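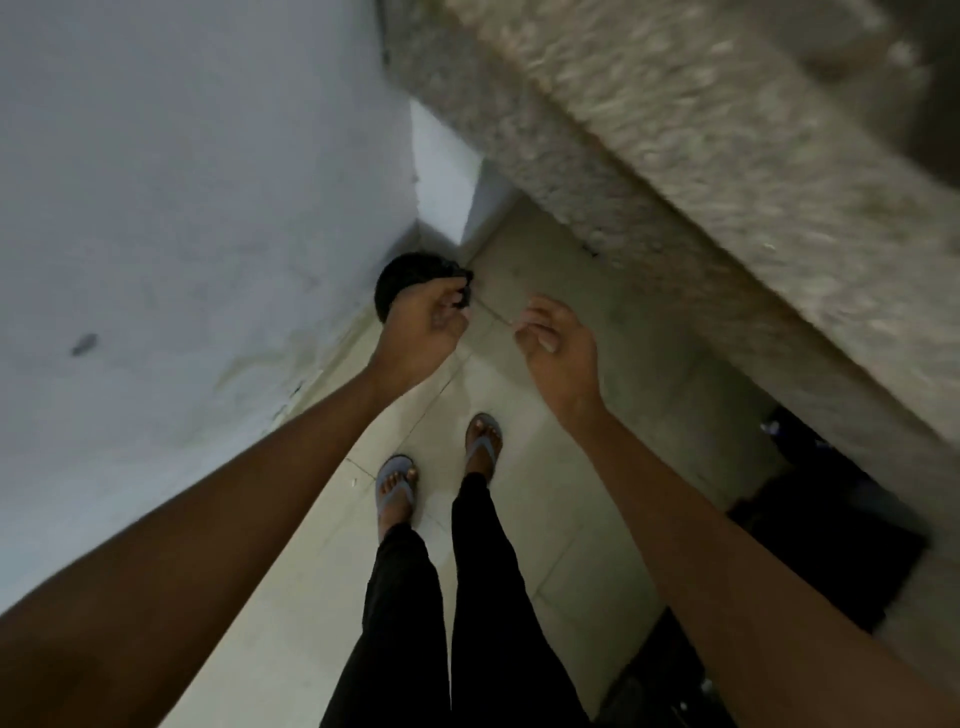

I'm Wilson Apaza, I run Sevley out of a two-bay garage, and I'm very happy to tell you that our first wall wash goes on sale this December! It's called Nirnow, it comes as a powder in a paper pouch, and I have been boring my family with it for far too long. You know the kind of wall I mean: pale paint, scuffs here and there, and then that patch of yellowish-gray stains and drip marks down low where the wall meets the tile. Most people I talk to either scrub at a spot like that until the paint goes shiny, or they give up and repaint. I've done both (sometimes on the same Sunday).

Nirnow is made for painted indoor walls. You stir one pouch into a bucket of lukewarm water, wipe it on with a soft cloth, wait 6 minutes and wipe again with plain water. A box holds 12 pouches and costs $18. There's no perfume in it, mostly because perfume makes me sneeze. Please try a hidden corner first, and don't use it on wallpaper or bare plaster.

We sent early pouches to 261 households last winter and asked them to be blunt. They were! The first pouch was hard to tear with damp hands, so Efraín Cusi redrew it with a bigger notch. Several people wanted the instructions in larger type, and we did that too. Old rust marks are still a weak point, and the box says so.

"I clean stairwells and hallways for a living, and I'm picky," said Nilton Montoya, who tried it in four buildings. "I liked that I could carry a week's worth in my jacket pocket."

The first run is 3,000 boxes, packed by our friends at Bugti. You'll find them in small hardware and paint stores to begin with, and on our own site a little after that. A version for outdoor masonry is in the works, but I'm not putting a date on it.

Store owners who'd like a sample box, and reporters who'd like to talk paint for longer than is probably healthy, can ask for Teófilo Inga at the Sevley office. He's in from 9 a.m. on weekdays and he does call back.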